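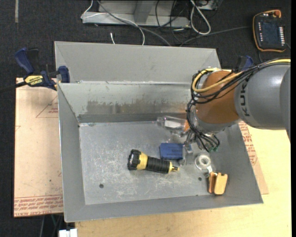
Kamala Gounder wrote to us after the last round that a call like this one should say first what went wrong, and only then ask people to apply. We agree with her, so we start with it.

In December the arm at our Motberg site did not stop when the grasp was lost. It continued down and pushed against the bin floor until the operator pressed the stop. No person was hurt. When we read the logs of 3916 picks, we found 17 more in which the force limit was passed and no alarm came. We still do not know the cause. It can be the force sensor, the cable to the wrist, or our own software.

We look for participants for a study of this fault. You will sit at the operator desk, watch the arm pick mixed objects from a metal bin, and press the stop each time you think something is wrong. We want to learn what people notice before the software does. During the study the arm moves at reduced speed and you stay outside the marked area.

You should be 18 or older and able to read English instructions. Experience with robots is welcome but not required. If you have worked as an operator or in maintenance, please write this in your application.

One session takes a morning, from 9:00 to 12:30, with a break. Payment is 200 euros, also if you decide to leave early.

To apply, write a few lines to Ovidiu Preda at the Garnent office, Motberg, and mention study 1469. Questions about safety go to Peiyu Qian, who can also send you the full fault report.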